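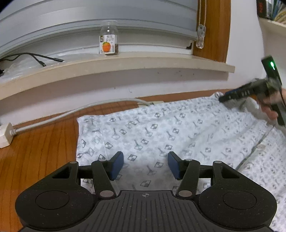
Photo: Gadolholm Home Skills

How to fold a bedsheet

A bedsheet is one of the biggest pieces of cloth in most homes. When it is spread out, it can cover a large part of the floor. Folded up, it fits on a shelf.

The sheet in the photo is white with a grey pattern of small checks, and it is lying on a wooden floor. A floor is a good place for folding because it is flat and there is plenty of room. Sweep it first. Crumbs and dust stick to cloth very easily.

What is a sheet made of?

Many sheets are cotton. Cotton comes from the fluffy part of a plant, which is spun into thread. The threads are then woven, going over and under each other, to make cloth. If the label says 100% cotton, no other kind of thread has been mixed in.

Getting started

Make sure the sheet is dry. A damp sheet can start to smell musty in the cupboard.

Spread it out and smooth it from the middle towards the edges. If there are cables on the floor, as there are beside this sheet, keep the cloth clear of them. Ask a grown-up to move anything that is plugged in.

Folding

Find 2 corners at one end and bring them to the corners at the other end. The sheet is now half as long. Smooth it again — creases are easier to get rid of now than later.

Fold it in half the other way, matching the corners. Keep folding in half until it is the size you want. Each fold makes the sheet smaller and thicker, so the last one may need a firm press.

Why does it get thicker?

Every time you fold the sheet in half, you double the number of layers. One layer becomes two, then four, then eight. A sheet is thin, but eight layers make a soft pad.

What about fitted sheets?

Some sheets have stretchy corners that hug the mattress. These are harder to fold. Tuck one corner inside another first, then fold the sheet like a flat one.

Put the folded sheet away with its pillowcases, so the whole set is together on bed-changing day.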